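Spelling It Out: The Case for Loose Letter Blocks

Letter blocks are among the cheapest literacy materials a school can buy, and among the least carefully specified. Catalogs list them by set size and color. Few mention letter distribution, and fewer still say whether the letter appears on one face or on all six.

Distribution matters most. A set with equal numbers of each letter runs out of E long before it runs out of Q. The Nemley set, which we used through August, follows a weighted list drawn from 1,000 common words. Of these, 807 can be built from a single box, and most of the rest need a second copy of one letter.

The second variable is the target word. A card held by an adult moves, and a word spoken aloud leaves no reference to check against. A sign standing at the back of the table, handwritten in plain capitals, stays in view while the letters are placed in a row at the front. 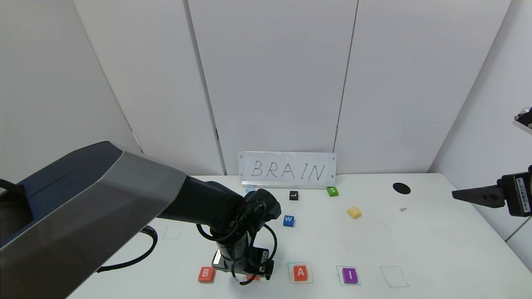 Extra letters should be left on the table. With only the needed blocks in reach, the last letter is settled by elimination, and the exercise tests less than it appears to. For a five-letter word, we found that a pool of about 12 blocks was enough – more than that and the task becomes one of searching.

Color deserves some caution. If every B is the same red, a child may learn the color before the shape. Verow sells a set in which colors are assigned at random, and it costs slightly more.

Printing on one face only adds a step, as a block that lands letter down must be turned before it can be read. For children under 6, we would choose a set printed on every face. Older children manage either kind.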